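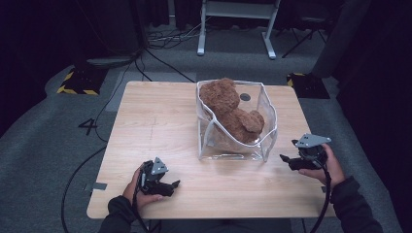

Cletska wrote under my older post that the save transfer for the season update works only one time per account, and that I should not touch it before I have a backup. So I did not touch it yet, but now I have more doubts than before and I ask everybody.

I have a career save in last year's edition of the football game, with 374 matches played. My club is called Zusel United, I made the kit and the badge myself. I bought the season update in May as a download. In the menu there is "Import career", and it shows a message that player ratings will be replaced with the new ones. Does this mean only the real players, or also the players which I trained in my youth academy? And will my edited kits stay? I play on console, offline, and I have 180 hours in this save, so I am a little afraid to press the button.

Thank you in advance, and sorry if my English is not always correct.

Posted by Fovton

Tiwari
I did the import on the same console. Academy players keep their ratings, their age and their contract. Real players get the new numbers, and for some of them the difference is big. My goalkeeper lost six points and I had to change my whole defence.

Kits are a different matter. The career save does not contain the pictures, it only remembers which slot they use. You have to move the edit file separately, and you should do it first:

Open the old game, go to Edit, then Data Management, and choose Export.
Start the new game and import the edit file from the same menu.
Close the game completely and start it again.
Now use Import career.

If you do it in the other order, your club will wear a plain white kit. I could repair mine later by hand, but it took a whole evening. Also check your free space before you start. My two files together were 528 MB and the export stopped at the first try without a clear message.

About the backup, Cletska is right. Copy the old save to a USB stick or to the cloud.

Zusel_fan
just start a new career, the old saves are always buggy after import. nice club name btw

Fovton
Thank you Tiwari, I followed your order and the kits are there, also the badge. The academy players are the same as before. Only the stadium name went back to the default, but I could change it in the club menu. I lost 3 sponsors in the import and I do not know why. If somebody knows how to get them back, please write.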